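About Fandirville Legislative Watch

Welcome, and thank you for wandering over to this page. Most people find us by way of a bill number typed into a search box late at night, and then they stay a while, and then eventually they click "About" to find out who on earth has been writing all these summaries. We are glad you got this far.

Fandirville Legislative Watch is a small company that reads bills. We read the ones that pass, the ones that stall, and the great many that are introduced on a quiet afternoon, sent off to be looked at, and never heard from again. We write up each one in everyday words, we track what happens to it, and we send short notices to the people who have asked to be told. Our readers include town clerks, high school civics teachers, trade groups, a few reporters, and a good number of retired people who simply like to keep an eye on things (we are very fond of them, and they catch our typos).

How we started

The company grew out of a newsletter that was put together at a kitchen table in Urquhart and mailed, on paper, to 100 households. It covered one subject, which was the rules for who may speak at a public hearing and for how long. You would think there was not much to say about that. There was enough to fill four pages a month for years! Readers began writing back with questions about other matters — a water bill, a change in the way school districts were drawn, a export rule that somebody's brother-in-law was worried about — and before long the newsletter had become several newsletters, and the table had to be given back to the family for meals.

We moved to Fandirville and took the upper floor of a building that used to belong to a seed company. The stairs are steep and the radiators knock, and every one of us has grown attached to the place. There are now six of us on the permanent staff, with part-time readers who join us when the session is at its busiest.

What we do all day

A bill comes in and one of us reads it from top to bottom. That sounds plain enough, but a bill is often written as a string of changes to some other law, so you find yourself striking the word "and" at the end of one paragraph and adding a semicolon to another with no idea what it is all in aid of. We lay the old law and the new words side by side and work out what would be different if the thing passed. Then a second reader, who has not seen the first reader's notes, does the same job over again. If the two don't agree, they sit down together until they do, or until they can write a fair sentence saying that the language could be read either way.
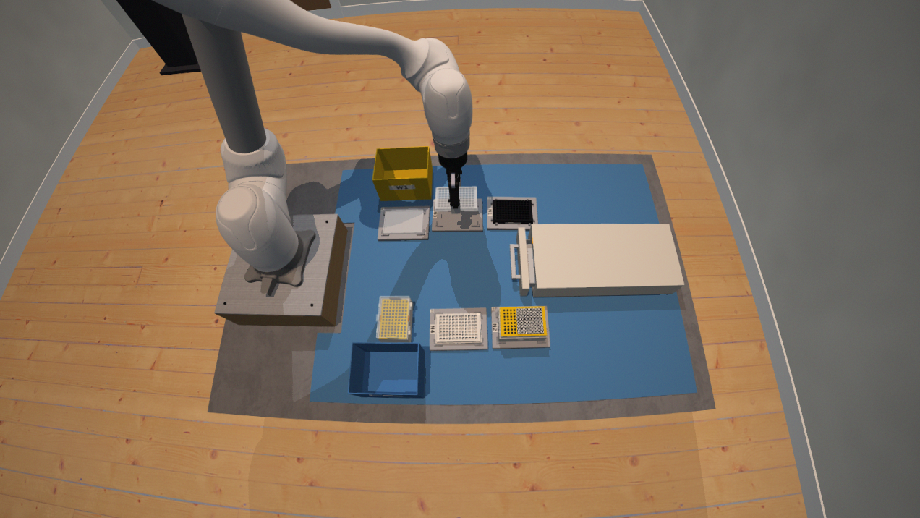
I used to skip straight to the vote count and feel I knew the story, a subscriber called Ritex wrote to us, and now I read your "what changed in committee" part first and half the time the vote makes a lot more sense.

That letter pleased us a great deal, for the part about committee changes takes longer to write than anything else we do. A bill can go into a committee room saying one thing and come out saying nearly the opposite under the same title, and the title is what most people remember. We save every version. If you look up a bill on our site you can step back through all of its drafts, and the words that were taken out stay there for you to see.

Last session we followed 400 bills from introduction to whatever end they met, and 161 of those got at least one floor vote. The rest make for interesting reading too. A bill that fails will often come back the next year with a new number and a friendlier name, and it helps to have the older one on hand when it does.

We also cover foreign affairs measures, which surprises people who think of us as a statehouse outfit. Sanctions, trade preferences, resolutions of concern, reporting requirements for one department or another — these tend to move in fits and starts, and it is easy to mistake a resolution that only expresses an opinion for a law that makes somebody do something. Our summaries say which is which in the very first line.

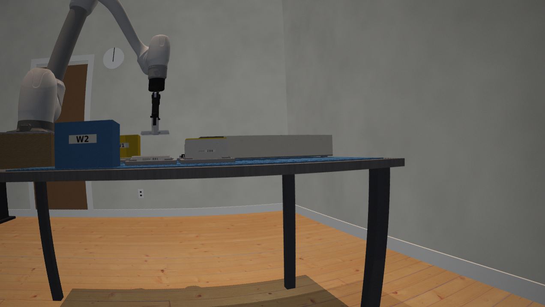 Where we stand

We are asked this nearly every week, so we might as well set it down. The company does not endorse candidates, does not take a position on bills, and does not accept money from anyone who is registered to lobby on a measure we cover. Members of our staff vote as they please and argue about it over lunch. They don't put signs in their yards during an election year, and they don't write summaries on any bill in which a close relative has a stake. These rules are in our staff handbook, and you may have a copy if you write and ask for one.

Our income comes from subscriptions. Individuals pay a modest yearly fee, offices and associations pay a larger one, and public libraries and schools pay nothing at all. We decided early on that the summaries themselves should be open to everybody, and they have stayed that way. What subscribers pay for is the notice service, the saved searches, the weekly calendar of hearings, and the pleasure of telephoning us and having a person pick up.

When we make a mistake, we fix it on the page, leave a note saying what was wrong, and write to anyone who had a notice about that bill. We once described a sunset clause as running out a full year early, and the letters we got were polite but firm. The correction is still up there.

Teaching and visits

Part of our work that we didn't plan on, and have come to love, is the teaching. It began with a civics class that wanted help following a single bill through both chambers, and the students turned out to be far tougher questioners than any of our paying customers. (Why is it called a markup? Why can one senator object to unanimous consent and hold everything up? Who writes the first draft, if the sponsor doesn't?) We now offer a free course packet called Follow One Bill, which any teacher can ask for, and it is used in almost all of the middle and high schools in the county.

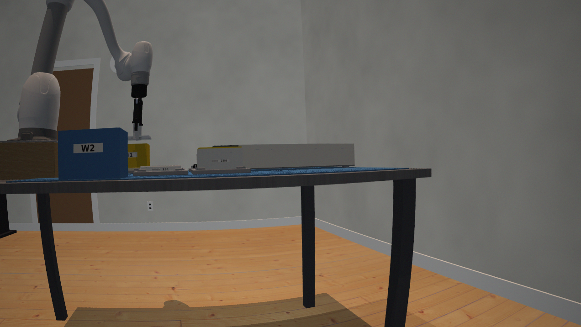
We also hold an evening workshop for adults at our sister office in Covport. It is a friendly evening. We pass out a real bill, usually a dull one on purpose, and we spend two hours taking it apart with pencils. By the end people are finding the effective date and the definitions section without being told where to look, and they start noticing the little phrases that carry so much weight, such as "shall" and "may" and "notwithstanding any other provision." There is coffee, and there are usually cookies, and you do not need to know a thing before you come.

The Covport office keeps our paper files as well. We have hearing schedules, floor calendars, and old committee reports that were being thrown out when we came across them. If you are looking into the history of a particular law, please get in touch ahead of time so that we can pull the right boxes for you. There is a large table and a window, and you are welcome to stay all day.

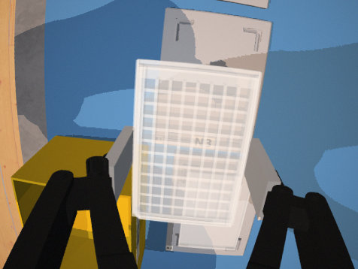

Could you please do for county ordinances what you do for state bills, Urquhart Reader asked in our suggestion box, as those are the ones that decide whether I can keep my shed.

We would dearly like to, and we have made a start. County ordinances are harder to get hold of than you might suppose. Some are posted promptly, some are posted as crooked scans, and a few can only be read by going to the counter and asking. We have begun with zoning and with public notice rules, and the first summaries are up under the Local tab. If your county isn't there yet, tell us which ordinance you are wondering about and we will put it on the list.

Working with us

We hire session readers every year. The work suits people who are patient, who don't mind reading the same paragraph five times, and who can write a sentence their neighbor would understand. Some of our best readers have come to us from nursing, bookkeeping, and driving a school bus. A law degree is fine but you don't need one. We train everybody the same way, starting with a short bill and a long conversation.

Getting in touch

Write to us by way of the contact form or call the main line during business hours. If it is a question about a certain bill, please give us the number and the year, as the numbers start over each session. If you only want to tell us that you disagree with a summary, we'd like to hear that too, and we do read all of it, even the long ones.

Page last updated Monday, August 31, 2026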